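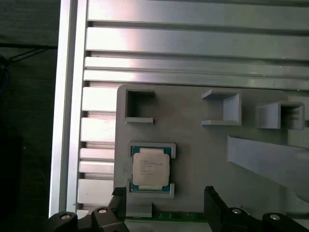
A processor in its holder on the gray fixture plate, with the two gripper fingers open in front of it.

The stop came on Thu 9 January, in the test cell at Beronwood. The arm had placed 411 processors without a fault. On the next one it closed its fingers too early and pressed the chip against the guide.

"We heard a small click, and then the force limit stopped the arm," says the technician who was on shift. "I was happy that it stopped. But the limit was set for the empty gripper – it should have been lower."

The cell runs on Siltaneo, the control software from Vurusex. After an update, she explains, the finger offset had gone back to its default value. The log showed it, but on a page which the operators do not open every day.

Was anybody in danger? "No, the door was closed. What I did not like is that the restart button was already green."

Now the speed stays at 20 percent for the first 10 parts after each update. She would still like a warning on the main screen, and has asked for one.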